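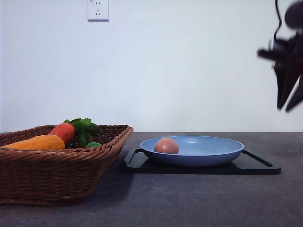 Participants wanted for a civic heritage session, Clarnmont, June. We need 16 residents of different backgrounds to review a draft program for the town's founding day. Sessions start at 9 a.m.
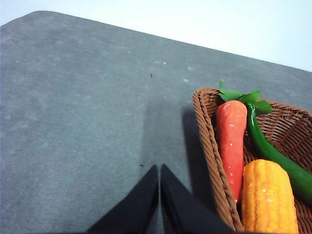
Gönül Keskin asks that people who moved to the town recently apply too - length of residence is not a criterion. 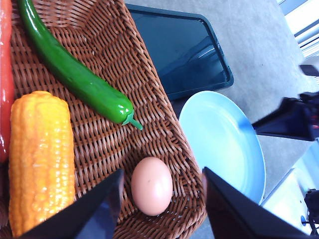 Community Relations Department, Clarnmont

Duties: read the draft, attend one session, complete a written form.
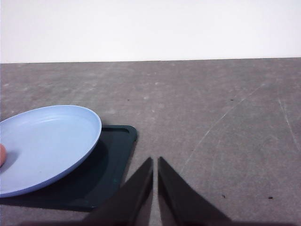 Applications close at the end of June. State your name, street and languages spoken. The shared meal is part of the program under review.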